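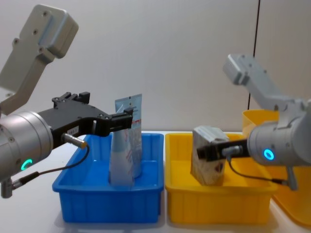

I caught Josefien Vandenberghe at the Drundivton robotics club just before the May regional at Brorkham, and she talks fast! Her team's task is sorting – tubes go in blue, boxes go in yellow, two arms sharing one table.

"Boxes are easy," she told me. "Tubes fold on you."

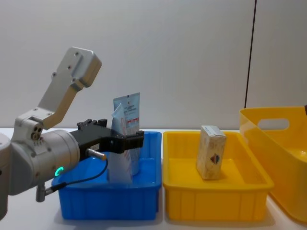 The left arm at the blue bin, with a box standing in the yellow one.

Her teammate Tsz-kin Wu keeps the log, and he's up to 2,107 practice picks (he read me the number twice). I asked what still bugs them.

"Grip force," he said. "Squeeze at 59 percent and I'm happy. Josefien wants more."

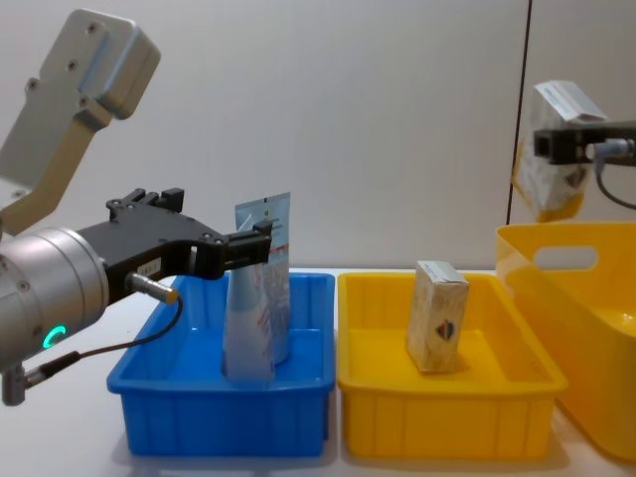
"I do want more," she said, laughing. They'll settle it before Brorkham, she thinks, or they'll argue about it in the van.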